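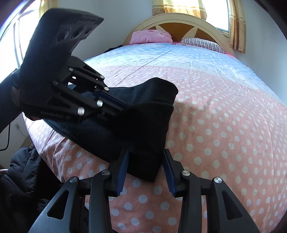 Washing fleece is one of those jobs I did badly for years, and I suspect plenty of you are doing it badly too, because it all looks so sturdy that you assume it can go in with the jeans and the bath mats and come out none the worse. My own wake-up call was a lovely soft grey pullover from a little shop called Siriwan that went bobbly and stiff in its first winter, and I've been fussier ever since. Dark things need the most care of all. A soft black cloth like the one held up there, whether it's a towel or something you wear, will show every speck of lint and every bit of soap that hasn't rinsed away, so if you can get the black pieces right, the rest of the basket will be easy going.

What you'll need

A mild liquid detergent (I use Cloria, the unscented one, but any gentle liquid will do)
White vinegar
A mesh laundry bag for anything with toggles or a zip
A soft clothes brush
Somewhere airy to dry things, out of direct sun

Sorting the load

Keep your fleece away from cotton towels. I know it's tempting to fill the drum, and I know a half load feels wasteful, but towels shed and fleece grabs hold of whatever it can reach. Colour matters as well, so I do black, navy and charcoal in one lot and leave the paler greys for another day.

Zip up every zip, empty the pockets (tissues! always tissues!) and turn each piece inside out. The outside is the side everybody sees, and it may as well be spared the rubbing. If there's a greasy mark on a collar or cuff, dab on a drop of the liquid detergent, work it in with your fingertip and leave it for a few minutes while you sort the rest.

Washing

Use the cold or cool setting and the gentlest cycle your machine has. Mine is an old Grarow front loader and its delicates program takes 48 minutes, which is just long enough for a cup of tea and a bit of a wander around the garden. Put in about half the detergent you think you need. Too much soap stays behind in the fibres and makes them feel heavy and a touch sticky -- that was the whole trouble with my poor grey pullover.

Skip the fabric softener altogether. It coats the pile, and on towels it stops them soaking up water properly. Pour a small splash of white vinegar into the softener drawer instead. My neighbour Prapai Srisuk put me on to this one April when I was complaining over the fence, and no, your clothes won't smell like a fish and chip shop once they're dry.

Don't overfill the drum. I put in four jumpers at most, or two jumpers and a throw, and if the water in the last rinse still looks cloudy I run the rinse again.

Drying

Give each piece a good shake when it comes out, and a gentle tug back into shape along the seams. Fleece holds very little water after a spin, so an airer in the hallway will usually do the job overnight. Outdoors is lovely too, but choose the shady end of the line, as strong sun will take a black garment to a rusty sort of brown over a summer or two.

I don't put fleece in the dryer. If you must, use the coolest setting and take it out while it's still slightly damp. Never iron it. A hot iron can melt the pile flat, and there's no bringing that back.

Bringing back a tired one

For a piece that's already gone hard and matted, soak it in a tub of cool water with half a cup of vinegar, rinse it well and dry it flat. Once it's dry, lay it on a table and brush it in short strokes, always in the same direction, holding the fabric taut with your other hand. Go lightly around the elbows where it's worn thin. It can take a couple of rounds, and a really old one may never be quite as fluffy as it was, though it should feel a good deal kinder against the skin.

Bobbles can come off with a fabric shaver once the brushing is finished. Keep it flat and moving, and empty the little lint cup before it packs down.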